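Kitchen collection passes the halfway mark

The home tasks group has been gathering demonstrations since January, and the count now stands at 844 accepted episodes. The goal for this round is 3000 raw episodes before review, of which we expect to keep a little more than half. Fletesum, the partner paying for the annotation work, has agreed to extend its share of the project through the end of the round.

For readers who haven't followed the project, the aim is a single policy that can do ordinary counter work in a kitchen it has not been trained in. An operator guides the arms through a short task, the system records the camera views and the joint positions, and the recording goes into the pool with a written instruction attached. A typical instruction is a sentence such as "put the yellow ball on the board" or "open the drawer." Most episodes last less than a minute.

Work is split between two sites. Grīnberga has the older kitchen, which was used for the pilot. Brornness opened later and has more counter space, so most of the setups with many objects are recorded there. Both sites use the same task list and the same start and stop rules, and operators trade sites every few weeks so that one person's habits don't end up tied to one room.

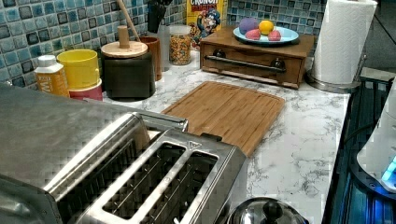 Clutter is the main thing we changed after the pilot. In the pilot, each task was recorded with only the objects it needed, and the policy did well in that setting and badly everywhere else. The task list now calls for a counter with things on it that have no part in the instruction. A drawer task is recorded with a plate of toy balls sitting on top of the wooden box, a toaster and a cutting board near the front, and the cereal and the canister left standing along the tiles. The operator is told to leave the other objects alone unless one of them blocks the way, and in that case to move it first and keep recording.

Shiny objects have taken more time than expected. Steel surfaces pick up the room lights and whatever else is nearby, and the depth readings on them are poor. We considered covering them with matte spray, as some groups do, and decided against it. People have steel toasters and steel pot lids at home, and the policy will have to deal with them. We record these setups under three lighting settings and tag each one, so that anyone training on the pool can filter by tag.

Ga-eun Choo, who runs the review step, reports that the most common reason for rejecting an episode is hesitation. An operator reaches for a handle, stops, backs off, and tries again from another side. The task still gets done, but a policy trained on a lot of these learns to hover. Her team now trims long pauses where it can and sends the rest to a separate folder. That folder holds 105 episodes so far and will be used in a small study on recovery behavior.

The written instructions have also been revised. Early on, each operator typed their own, and the same container could be a jar, a canister, or a tub depending on who was on shift. We have kept some of that variety, as people at home will not all use the same word either. What has been fixed is the cases where an instruction could mean two objects. If there are two pink balls on the plate, the instruction has to say which one, or the episode is marked as accepting either.

There is now a list of 13 base tasks, up from nine in the pilot. The new ones are opening and closing a drawer, moving an item from a plate to a board, lifting a lid by its knob, and standing a fallen bottle upright. The last of these has the lowest acceptance rate at both sites. Bottles roll, and the operators get little sense of touch through the controllers.

Rillovlow, the labeling tool, was updated last month. Reviewers can now mark the moment of first contact with a single key, and the side panel shows the previous episode from the same setup for comparison. The old export format still works but will be dropped at the end of the round. Anyone with scripts that read it should switch to the new one before then — the field names are listed on the tool's help page.

Operators who want extra shifts at Brornness should sign up on the sheet by the equipment room. Morning shifts start at 8:30, and new operators need to complete the two practice sessions at Grīnberga first. Suggestions for objects to add to the next round can go to Ga-eun Choo.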